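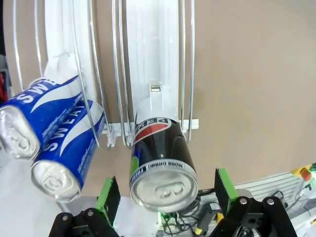

Samina Bangash says the corner store never died in Flumham, it just got tired. She has said this to me 3 times before I get my coat off. Seven in the morning, shutters half up, radio going.

Rusen is her shop. Drinks, bread, phone credit, a shelf of birthday cards. She took it over from an uncle in April and has been open every day since, which she does not recommend. "I thought I'd be ordering stock and chatting," she said. "It's mostly forms. And then the chatting, when you've got forms to do."

How does a place this small make money? Slowly. Soda and water carry the week, she said, bread brings people in and earns next to nothing. Cards do better than you'd think. She pays 600 a month for the back half of the building, more for the front, wouldn't tell me how much more. "Ask me when the lease is signed." It wasn't signed. It still isn't as I write this.

Then the school crowd. They arrive all at once at 3:15 and they want cold drinks, and they want them now. She used to limit it to 2 kids at a time, the way her uncle did. Dropped that rule in her first month. "You treat them like thieves, they go to the gas station. I would too."

I asked about the gas station. Long pause.

"They have a coffee machine," she said.
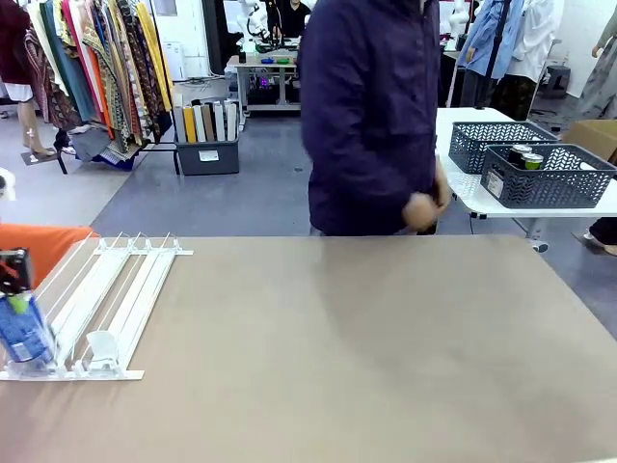 The coffee machine comes up a lot, after that. She priced one. She went to see one working in Flerden, 15 miles off, in a shop run by Liên Chu, and the two of them ended up talking till closing. Chu's advice was blunt - skip the coffee, fix the hours. I called her to check. "I said worse than that," Chu told me. "I said she looked exhausted. You can't sell people milk at six in the morning and at eleven at night and be nice both times."

So the hours are changing. Close at nine, starting next month. Bangash isn't happy about it, the late customers are her favorites. Night-shift nurses, a man who buys one banana. She's worried they'll feel let down and has been warning them one by one accross the counter.

And the name? People keep asking her if she'll change it. Her sister wants Swati, after their old street. Bangash likes it but a new sign costs money and everbody in Flumham would go on saying Rusen anyway.

Last question, was she glad she took it on. A customer came in wanting stamps, so I waited. "Most days," she said, when he'd gone. "Ask me at closing." I had a bus to catch.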